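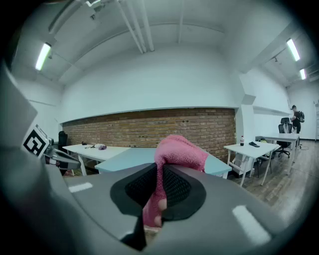 Posted by Lorne McIntyre on January 18, 2020

Berge bench notes > Grippers > Faults

Search this blog Enter keywords Go

I had planned to write up the new fold sequence this week. Instead I spent most of it on a gripper that would not let go of a towel, so that is what this post is about.

The towel in question is pink terry cloth, one of a stack we use for pick and fold tests on the Berge project. We have other fabrics. Terry gives us the most trouble because of the loops. A flat cotton napkin slides out as soon as the fingers open a little. A terry towel wants to hang on to whatever touches it, and it is thick enough that the fingers see real load when they close.

The fault showed up on a run of 300 pick cycles. Siv Engström was at the desk and I was swapping towels. On one of the cycles the controller sent the open command, the log recorded the fingers as open, and they were still closed on the towel. The next step in the script was the move to the start position, so off it went with the towel still pinched, dragging it over the edge of the table. Siv hit the stop. The only damage was a row of pulled loops.

What bothered me was the log. It said open. If we had been reading the log and not standing there, we would have called that a good cycle.

We reran it with fresh towels and got the same thing again that afternoon. By then I had taken the finger off and put it back on, and Siv had reseated the connector. Neither changed anything.

Jonatan Wallin wrote the state code, so I sent him the log on the first evening. He found the first half of the problem before breakfast. The "open" flag was set from the command and a timer. When the controller sent the command, it waited 500 milliseconds and then reported open, with no check on the finger position at all. That was left over from an early version that had no position reading, and it stayed in when the reading was added. I reviewed that change in October and missed it. Jonatan is polite and did not bring that up.

The second half was mechanical. One of the hinge pins had walked out by a small amount and was rubbing on the link beside it. With no load it moved fine, which is why my bench check passed. With a folded towel in the grip the link sat at a slight angle, the pin caught, and the motor hit its current limit and gave up. It gave up quietly, too. The current limit fault was written to a different file, one that none of us had open.

There was also lint. Terry sheds, and some of it had worked its way into the hinge. I cleaned it all out before I thought to check whether it mattered, so I can't say how much it added. Do it the other way around if you ever have this.

Changes so far:

The open flag now comes from the measured position. If the fingers have not reached it in time, the script stops and the arm stays where it is.

The current limit fault goes to the main log and shows on screen in red.

New pins with a retaining clip at both ends. The old ones were a press fit. I ordered 8 from Viltasell and they came in two days.

Hinges get brushed out at the start of each day when we are running terry.

The part I want to be clear about is the safety side. While the first stuck cycle was happening I reached for the towel. I had it between two fingers when Siv pressed the stop. I knew better, and I have told other people not to do it. The log said the gripper was open, the arm looked slow, and I wanted to save the towel. If the pin had let go or the arm had sped up, my hand was in a bad place. Indira Suvarna, who handles our safety paperwork, had me write it up as a near miss, and she was right to. The rule was already on the wall. It now also says that you press stop before you touch any fabric that is still in the fingers – no matter what the screen says.

We started again on Thursday with the new pins. No stuck cycles yet, but the terry set is not finished and I am not calling it fixed. I still want to load the hinge off axis on purpose, with a weight clipped to one side of the towel, and see if I can make it catch. Gert Rampersad thinks the link itself is slightly bent and that the pin was only a symptom. He may be right. I will pull it and measure it on Monday.

Last updated: Saturday evening, to correct the pin order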